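# Getting the kitchen ready for an earthquake

Updated 25th October
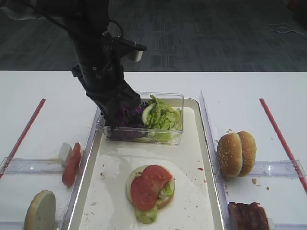 *Shredded cabbage and lettuce, and a burger in the making.*

Most of what gets broken in a kitchen comes off a shelf. Start there.

- Put heavy pots and glass jars on the lowest shelves.
- Fit child latches to wall cupboards. Two per door on wide ones.
- Strap the fridge to a stud – the strap goes near the top.
- Swap a rigid gas connector for a flexible one. Have a plumber do it.
- Keep a wrench by the gas valve, tied on with string.

**Water and food**

Store enough for up to 36 hours without opening the fridge, then add more as space allows. Canned beans, crackers, peanut butter. Manual can opener. I go through the box every February and eat whatever is close to its date.

After a shake, put on shoes before you walk in. Open cupboards slowly, standing to one side. Aftershocks move things that stayed put the first time.

Imelda Bautista, Wuvville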